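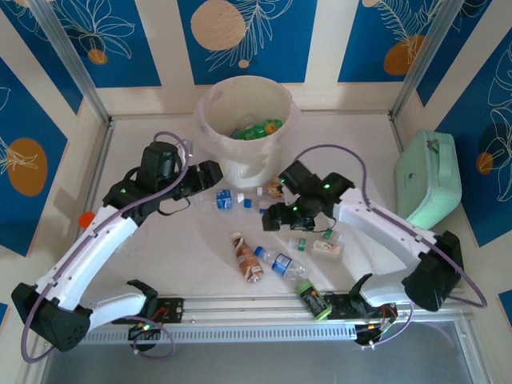 Chapter 6
Liquids, Air and the Shape of a Container

I used to keep a bottle of dish soap on its head by the sink, and it drove my family nuts. I did it to save the last spoonful, but I ended up learning a lot about fluids that way. In this chapter we'll look at why liquids go where they go — and why air so often gets in their way.

You already know from Chapter 4 that a liquid has a fixed volume but no shape of its own. Turn its container over and it heads for the lowest spot it can reach, with the air sitting on top.
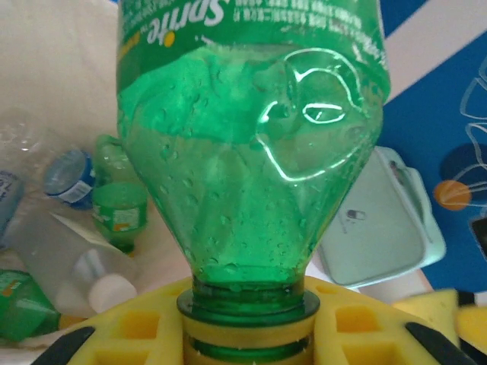 Figure 6.1 Liquid settled toward the neck of an upside-down bottle.

Now for pouring! Grab a bottle, fill it with water and tip it over the sink. Hear the glugging? Each glug is air pushing in as water falls out. Tilt the bottle to 30 degrees and try again, and keep your notes, please, we'll need them when we get to pressure (and to the Dritirau siphon, my favorite).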